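Runeo Robotics Jobs | Cell Safety & Good Practice Technician (Flemilen site)

Cell Safety & Good Practice Technician - two posts

Posted 20/09/2019

Full time, day shift. Flemilen site. Start in November, sooner if you can.

We put robot arms on kitting and sorting work, mostly small electrical parts. The line is growing faster than our paperwork. Need people who know the rules and will make us stick to them.

What you'd do
Risk assessments for every cell, new and changed. ISO 12100 as the base, ISO 10218 for the robots, ISO/TS 15066 where people share the space.
Keep the house rulebook (the Sandhu Book, 46 pages, needs a trim).
Stop-button and speed limit checks, logged and signed.
Lockout before anyone reaches in. No exceptions for "just a quick fix".
Train operators, up to 28 on a shift. Short sessions, at the cell, not in a classroom.
Write up near misses the same day. No blame, but we do want it in writting.

What you need
Two years around industrial robots or other guarded machinery.
Can read a standard and turn it into one page that a new hire will follow.
Comfortable telling an engineer no.
ESD handling basics - boards and harnesses are out in the open on most cells.

Nice to have
Wire harness or board assembly background. Some arm programming. Any time spent with Jerkell, our job tracking software, but we'll teach you.
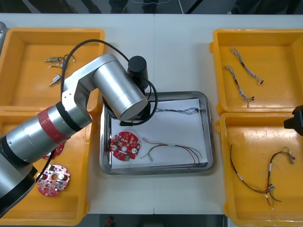
Cable routing is a big one this year. We want a written rule for slack, tie points and clearance at full reach, plus a check sheet that goes with it. Same for bin placement and shared reach between arms. Drafts exist, they're rough, your first month would go on those.

Pay depends on experience, ask us. Health, dental, paid training days. Safety shoes covered.

To apply
Resume plus half a page on a rule you wrote or changed, and what happend next. No cover letter needed. Send to Nighat Bajwa, Cell Safety Lead, through the form on the Runeo jobs page. Phone call first, then a half day on site - closed shoes please, long hair tied back.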